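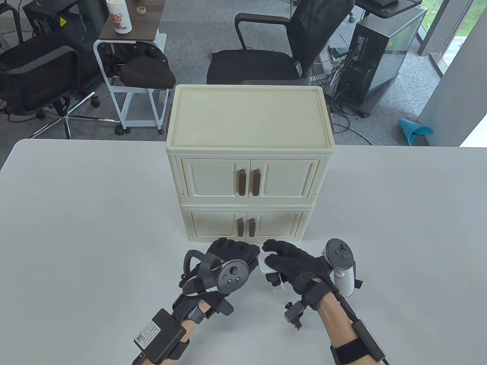 Handout 2, page 1

Teleop in a Shared Shop: Notes for the Friday Build Session

July — Loubna Amrani
7 min read

Okay, so last time we ran way over because I got excited about straps, and I'm going to try to behave. These notes cover the hand rig, the cabinet task and the logging, in that order, and then there's homework at the bottom.

The rig first. We've gone through a bunch of layouts since spring and the one I keep coming back to is a VR controller strapped to each gloved hand, plus a small module on each forearm. The controller tells us where the hand is in the room. Fingers stay free, and for this task you really want your fingers! If you've only ever held a controller in your fist it feels strange for the first ten minutes, like wearing somebody else's watch, and then you stop noticing.

The two controllers on the current set don't match (one's dark gray, one's white) and they don't sit the same way on the hand either. People ask me if that matters. For tracking, no, as long as you measure the offset for each side separately and don't get lazy and mirror the left one. I got lazy and mirrored the left one. My virtual right hand spent an entire evening floating next to my thumb, and I blamed the software until bedtime.

Gloves: thin black fabric ones, straps go over the top. Bare skin on the forearm is fine and I'd say better, because a sleeve slides and takes the module with it. Pull the straps snug, wiggle your fingers, pull again. If you have a cable coming off the forearm, run it toward your elbow and leave enough slack to reach both sides of the table. Somebody will still catch it on a chair.

Now the task. Our practice object is the little cream cabinet, two compartments stacked up with a lid on top, a pair of doors on each one and brown bar handles in the middle. I love this thing. It's plastic with a sort of fake wood grain, and the handles on a pair of doors are right next to each other, so you have to decide which finger goes where before you get there. Lower handles are smaller than the upper ones. Start with the upper doors, get comfortable, then move down.

How I'd like you to run a take:

Cabinet in the middle of the table, doors facing you. Both hands start in front of it, near the edge, and hold still for a slow count before you move. Open the left door, then the right. Close them in the opposite order. Hands back to the start, hold still again, and call "done" out loud so whoever's at the keyboard can stop the log.

The holding still part gets skipped constantly. Please don't skip it! We use those quiet stretches to line up the hand tracks with the forearm modules, and without them I'm sitting there dragging two wiggly lines past each other by eye.

Small flat stuff is the next step up. A card is great for this because it's thin and light and you can't bully it — you have to pinch. We'll do card handoffs between the hands first, in front of the cabinet, and only then try putting one inside. Expect to drop it a lot.

Logging. The recorder listens on port 3359, and if you changed that on your own machine, change it back before you come in. We're sampling at 100 a second for now. I tried going higher at home and got bigger files and no better tracks, so I've stopped fiddling with it. Name your folders with your initials and the take number. No spaces, please, I'm begging.

By the end of the session I'd like about 40 clean takes from the whole group. Clean means both still stretches are there, nobody bumped the table, and the tracking didn't hop. If it hopped, keep the file anyway and put "hop" on the end of the name. I collect those.

Homework:

Measure your own hand offsets, left and right, and write them on the inside of your notebook cover where you can find them.

Read the Brurkness notes on grip timing, at least the first half. The second half assumes you have the Gaber wrist and we don't.

Bring a strap design you think is better than mine. Tape counts.

Related handouts
Tedar firmware: first flash and what the lights mean
Brurkness notes on grip timing
Trastusura arm kit, shoulder assembly
Cable slack, a short rant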